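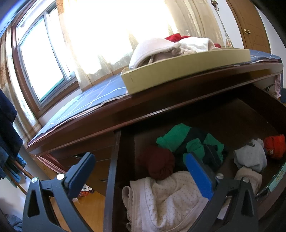 The Skata District Historical Society is collecting papers and photographs from families who came to the district under the 1920s land settlement schemes, for a display that opens in November. We have the official side of the story in good order: homestead files, school registers and the minutes of the rural municipality. What we lack is the family side. Letters, naturalization certificates and receipts from the land company were often kept in the bedroom with the clothes, and an open wooden drawer with folded underthings in it and a roll of maroon cloth tucked in behind is as likely a place to look as any trunk in the attic. Please check beneath the drawer liners as well. The certificate we now use on our membership cards was found under one.

The display will cover the years from the arrival of the first families at Prurnimow siding to the closing of the Hulerar school. It will have one section on the railway and the grain elevator, one on the churches, and one on the men and women from the district who served overseas. A smaller section will deal with the Katayama family, who came to Skata from the coast in 1942 and ran a market garden east of the tracks. Their grandchildren have lent us the ration books and a set of letters to the provincial labour office asking for permission to travel. Not all of the replies have survived. If anyone has correspondence with that office from the same period, we would be glad to see it.

Lachlan Cartwright is looking after loans this year. Each item is given a number and a receipt, then scanned and returned to the family. Originals will only be kept for the display if the owner agrees in writing. The last number issued was 2343, for a photograph of the Hulerar ball team in front of the old rink. We have names for the front row only, and a copy is posted at the library for anyone who would like to try the rest.

Some notes for those bringing material in. Please do not remove staples or peel photographs out of albums. Leave letters in their envelopes, as the postmarks help with dating. Ukrainian, Icelandic and German papers are all welcome and need not be translated first. If you know who is in a photograph, write it on a separate sheet and not on the back.

The municipality has granted us $900 toward printing and framing. That will pay for 11 panels, and the remaining panels will be carried over from the railway display. The hall seats 40, so there will be two opening talks, one in the afternoon and one in the evening, with coffee between them. Seats can be reserved at the library desk once the date is set.

Material can be left at the library during open hours or at the museum when the flag is out. The deadline for loans is the end of August. Anything that comes in later will still be scanned for the archive but may not make it into the display.

Skata District Historical Society | Contact us at the museum or library desk | © 2019 | Back to top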